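May 6, 2022

Van, trip prep. Kemeys workshop, back bay.

Carried on with the list for the Follivska to Skonderow run. Odometer taken before starting, written on the card in the door pocket.

Water tank first. It is marked as 40 on the side but I filled it from the measuring can and it took 34 litres before it came out of the breather. Use 34 from now on. On the last trip we planned on the bigger number and ran dry at the campsite below the pass, then had to carry water up from the village pump in saucepans. The tap still drips if it is not pushed right down. New washer fitted, same drip. I think the seat is worn. Left a cloth under it.

Fuel. Route worked out on paper from the new map and then again from the old notes. New map gives 514 km door to door if we go by the river road and take the Osia ferry. The old notes say 500, but whoever wrote them was rounding and also seems to have used the bridge, which is closed to anything over car weight. We can do it on one tank with the jerrycan in reserve, though not if we add the side trip to the monastery. Suggest filling up at the last station before the ferry whatever the gauge says. The gauge sticks at a quarter.

The Osia ferry does not run in high wind and there is no phone number for it that works. Last November it was off for two days and the lorries were queued back past the school. There is a tea house on the landing that lets people sleep on the benches if they buy supper. Soup was good, bread was from the day before. Put the card games and the stove where they can be reached without unpacking the back.

Roof rack: front left clamp had worked loose again. Took it off, cleaned the thread, put it back with a spring washer. Check it after the first hour of driving and again at the ferry. The gravel stretch after the landing is what does it, the whole van shakes for most of an afternoon. Tied the spare wheel down separately this time so it doesn't pull on the rack.

Bed boards. The middle one has been cut down by 2 cm and now drops in without a hammer. Sanded the edge. Mattress airing upstairs.

Curtains still to do. The rail on the sliding door side is bent and I have not found anything the same length. String will do for this trip.

Papers: insurance slip copied, one copy in the van and one in my bag. Still no answer about whether the border post at the Skonderow end opens on the public holiday. If it doesn't, we stop at the orchard village the night before, where there is a flat field next to the church and they charged us nothing last time except for eggs.

Left to do
- second key cut
- tyre pressures, loaded
- headlamp stickers
- find the funnel
- small change for the ferry, they will not take notes
- ask if the lower road has been cleared after the slip

Kit weights not done, the scales were out on loan. Will weigh the boxes next time and write them on the lids.
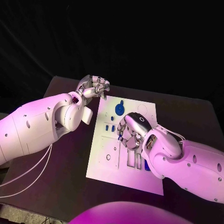
Added under the entry in pencil: the lower road is clear but only one lane wide past the quarry, so go through before noon when the lorries start coming the other way. The funnel is in the blue crate with the tow rope. I would still carry a second jerrycan, as the station before the ferry had no diesel when I went through.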